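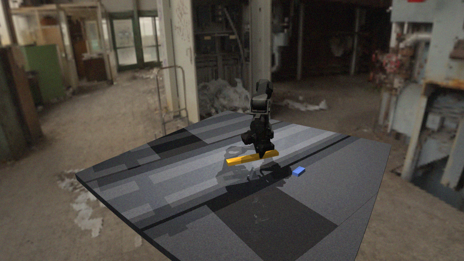 The old Tadska mill is getting a roof this December, and I could not be happier about it! I've been walking past that place for 12 years (it's on my way to the bakery, so I walk past it a lot) and every winter a bit more of it ends up on the sidewalk. Big abandoned industrial halls like that have a sad kind of pull, I think, all that space and no one's lunch break to fill it. Well, the town council voted 81 to 4 in the public ballot count to put the repair money through, and the roofers from Wongsuwan start as soon as the scaffolding is up.

I caught Sang Phí outside the gate at 8 in the morning, coffee in hand. Sang runs the Walivine market, the one that's been squeezed into the school parking lot all these years, and the plan is to move the whole thing indoors by spring. "We had 100 stalls apply already and I haven't even printed the form," Sang told me. There's room for all of them, plus a corner for the secondhand book people, who I'm told are very particular about damp.

What I don't know yet is parking. The lot on Taner Street is small and the folks living there are already grumpy (fair enough, I'd be too). The town says it will run a shuttle on market mornings, but there's no timetable so far. I'll post it when I get it.

The sidewalk on the mill side stays closed while the work goes on, so cross over at the bakery.

Last updated 4:12 p.m.
12 comments | 81 shares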